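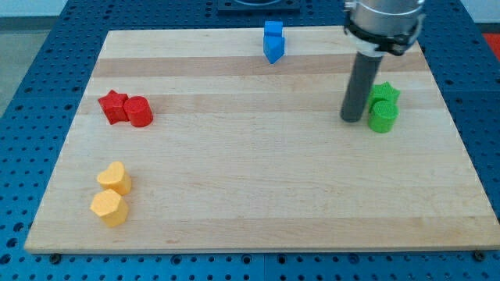
Kapitel 4
Sortieren, Ordnen, Zuordnen

Lernziele

Nach der Bearbeitung dieses Kapitels können Sie
die Begriffe Merkmal, Ausprägung und Klasse unterscheiden,
eine kleine Menge von Gegenständen nach einem oder mehreren Merkmalen einteilen,
erkennen, wann eine Einteilung vollständig und überschneidungsfrei ist,
Sortieraufgaben für Kinder im Vorschulalter nach ihrer Schwierigkeit beurteilen.

4.1 Worum es geht

Wer Bausteine aufräumt, sortiert. Meist geschieht das ohne Plan: Was rot ist, kommt zu dem, was rot ist, und wenn die Farbe nicht weiterhilft, wird nach der Form gegriffen. Schon bei acht Steinen in vier Farben lassen sich mehrere Einteilungen finden, die alle richtig sind und zu verschiedenen Ergebnissen führen. Welche davon gewählt wird, hängt von der Frage ab, die man an das Material stellt.

In diesem Kapitel arbeiten wir durchgehend mit einem kleinen Satz Formsteine in Rot, Gelb, Blau und Grün. Von jeder Farbe gibt es zwei Stück. Zu den Roten gehören ein Stern und ein Zylinder, zu den Gelben ein Herz und ein sechseckiger Stein. Bei den Blauen liegt neben einem würfelartigen Stein ein dreieckiger, bei den Grünen wieder ein Stern mit einem Zylinder. Als Unterlage dient ein großes Holzbrett. Ein Tablett oder ein Bogen Packpapier tut es auch, solange genug Platz bleibt, um die Gruppen mit deutlichem Abstand hinzulegen.

Das Kapitel setzt die Abschnitte über Mengen und Elemente aus Kapitel 2 voraus. Die Schreibweisen von dort werden hier weiterverwendet.

4.2 Merkmal und Ausprägung

Ein Merkmal ist eine Eigenschaft, nach der man Gegenstände vergleichen kann. Farbe ist ein Merkmal, Form ist ein anderes. Die einzelnen Werte, die ein Merkmal annehmen kann, heißen Ausprägungen. Das Merkmal Farbe hat in unserem Satz vier Ausprägungen. Das Merkmal Form hat sechs: Stern, Zylinder, Herz, Sechseck, Viereck und Dreieck. Gezählt wird dabei die Grundform, beim Zylinder der Körper selbst.

Im Alltag werden beide Begriffe oft vermischt. Kinder sagen etwa »die Farbe und das Rot«, als wären es zwei Dinge derselben Art. Für die Arbeit in der Gruppe ist das kein Hindernis. Wer eine Sortieraufgabe plant, sollte die Begriffe trennen, denn die Zahl der Ausprägungen legt fest, wie viele Haufen am Ende entstehen.

4.3 Zwei Einteilungen derselben Menge

Nach der Farbe eingeteilt zerfällt der Satz in vier gleich große Klassen mit je zwei Steinen. Die Gruppen lassen sich gut überblicken, und kein Stein bleibt allein.

Nach der Form eingeteilt sieht das Ergebnis anders aus. Die beiden Sterne bilden eine Klasse, ebenso die beiden Zylinder. Herz, Sechseck, Viereck und Dreieck stehen jeweils für sich. Solche Klassen mit nur einem Element bereiten vielen Kindern Mühe. Ein einzelner Stein ist in ihren Augen keine Gruppe — er ist übrig geblieben. Häufig wird er dann zu einem anderen gelegt, der ihm irgendwie ähnlich sieht, das Sechseck zum Beispiel zum Zylinder.

Beide Einteilungen sind vollständig, weil jeder Stein in einer Klasse liegt. Beide sind überschneidungsfrei, weil kein Stein in zwei Klassen zugleich liegt. Eine Einteilung in »rote Steine« und »Sterne« erfüllt keine der zwei Bedingungen: Der rote Stern gehört in beide Klassen, das gelbe Herz in keine.

4.4 Zwei Merkmale zugleich

Nimmt man Farbe und Form zusammen, entsteht eine Tabelle mit vier Zeilen und sechs Spalten. Von ihren 24 Feldern sind acht besetzt, und in jedem besetzten Feld liegt genau ein Stein. Die übrigen Felder bleiben leer. Auch das gehört zum Ergebnis und sollte besprochen werden: Einen blauen Stern könnte es geben, in diesem Satz kommt er nicht vor.

Für die Tabelle reicht ein Raster aus Klebeband. Die Felder müssen so groß sein, dass ein Stein bequem hineinpasst und noch ein Rand frei bleibt.

Hinweis zum Material

Die Aufgaben dieses Kapitels wurden in der Kindertagesstätte Lindale mit dem Formensatz »Gultetti« erprobt. Jeder andere Satz mit mindestens vier Farben und einigen wiederkehrenden Formen ist ebenso geeignet. Die Kopiervorlage für das Raster befindet sich auf Seite 107.

Aufgaben zum Einstieg

1. Legen Sie acht Steine wie in 4.1 beschrieben bereit und teilen Sie sie nach der Farbe ein. Notieren Sie die Klassen in Mengenschreibweise.

2. Teilen Sie dieselben Steine nach der Form ein. Wie viele Klassen enthalten nur ein Element?

3. Finden Sie ein drittes Merkmal, das genau zwei Klassen ergibt. Prüfen Sie, ob Ihre Einteilung vollständig und überschneidungsfrei ist.

4. Tauschen Sie einen Stein so aus, dass die Einteilung nach der Form nur noch fünf Klassen hat. Geben Sie zwei verschiedene Lösungen an.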